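Birnstead Toy Library Opens Its Doors for the Fall

BIRNSTEAD, 10/13/22 – Families in Birnstead can now borrow toys the way they borrow books! The Skoltano Toy Library opens this month with almost 2000 toys, from plush play food to puzzles and train sets.

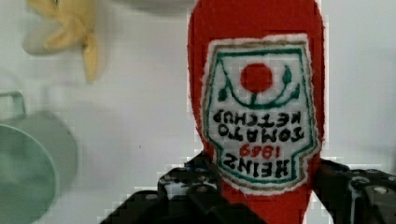 How borrowing works

Membership is free for Birnstead families, and each child can take home a toy for up to 42 days.

"Kids get so excited when they find out they can come back and swap," said library director Dragica Hodžić.
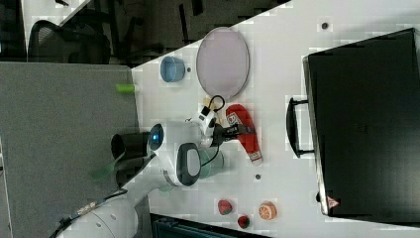
She hopes to add a Saturday play hour next, and toy donations are welcome at the front desk all through October.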